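Search this book
Enter a word
Go

October
By the training desk, Skadent, Mustville

Chapter 4
Looking After the Gripper Cell

In the chapter before this one we put the arm on its base and connected the power. Now we come to the gripper, the part of the cell that needs care most often. The Felance cell has two fingers and one small camera at the wrist. Both must be checked before the first run of each shift.

The check is short. Clean the inside of the fingers with a dry cloth. Close them with nothing between them and see that the tips meet evenly. Then take a block from the test set, close the fingers on it at low force, and lift it 40 millimeters above the table. Hold it there and look at the wrist picture on your screen.
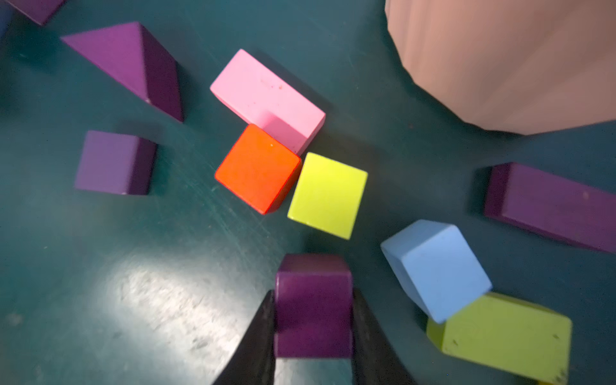

Page last changed in October

The purple cube between the fingers is a little blurred, while the blocks lying on the table are easier to judge. For this check we look at how the cube sits, so a small blur is allowed. Look also at the glare at the lower left. A strong light on a worn table can hide the edge of a block, and the lamp should then be turned before you change any setting of the camera.

If a block slips, do not raise the force at once. Look first at the finger pads. At the Shao workshop the pads are changed after almost 200 hours of work, and the two screws of each pad are tightened by hand. Write the change in the cell log, with the pad number.

Section 4.1 explains how to remove the pads. The table of force settings is on page 142.

Skadent Training Books, Mustville. Contact us. All rights reserved. Back to top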